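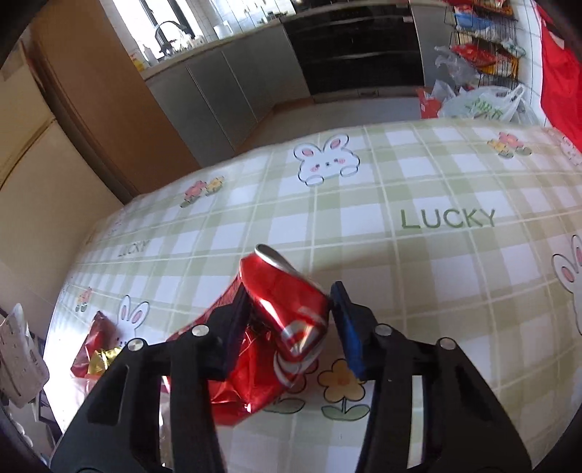

Hand-held gripper lets go late on foil wrappers
Community help > Grippers and hand tools > Faults
Posted Monday, October 7, 2019

clorstead_bench

We are clearing rubbish off a table into a floor bin with hand-held grippers, the two-jaw sort with rubber pads. Cans are fine. Snack wrappers are the problem. I open the jaws over the bin and the wrapper stays stuck to one pad, then drops a second or two later, often on the tiles.

It started in August, after we fitted new pads from Zindgate. The log has 300 pick-ups in it and 40 of them ended with the wrapper on the floor or back on the table. Nearly all the bad ones are foil or thin plastic.

The other thing, and it worries me more, is that the jaws sometimes don't open the whole way. Last week I leaned in to pull a wrapper free and the jaws shut on my fingertip. No real harm, a red mark, but I'd like to know if the two faults are linked before anyone uses it again.

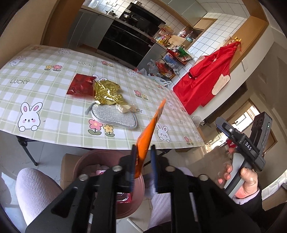

Orange wrapper in the jaws, bin below.

Things I have tried: wiping the pads with a damp cloth, closing the jaws less hard, holding lower over the bin. Lower helps a bit.

flulham_tools

Two separate faults, I think.

The sticking is the pads. New rubber is tacky, and crisp packets and sweet wrappers leave grease and sugar on it, so a damp cloth on its own just spreads it about. Take the pads off, wash them in warm water with washing-up liquid, rinse and let them dry overnight. If they still grab, dust them with a little talc and wipe off the extra.

The jaws not opening is in the linkage. With the power off, work the jaws by hand from shut to fully open. If they drag at one point, slacken the pivot screws a quarter turn and try again. We had the same on a pair at Flulham, where whoever changed the pads had nipped the pivots up as well. Look for a scrap of foil in the joints too.

And please keep your fingers out while it has power — switch off first, then pull the wrapper. Every time, even when you're in a hurry.

costello77

Mine did this. Bought different pads and it stopped. Never found out why.

clorstead_bench

Thanks both. One pivot was far too tight, and there was a sliver of gold foil in the joint next to it. Jaws open fully now. Pads are washed and drying, will post again when I've done another run with wrappers only.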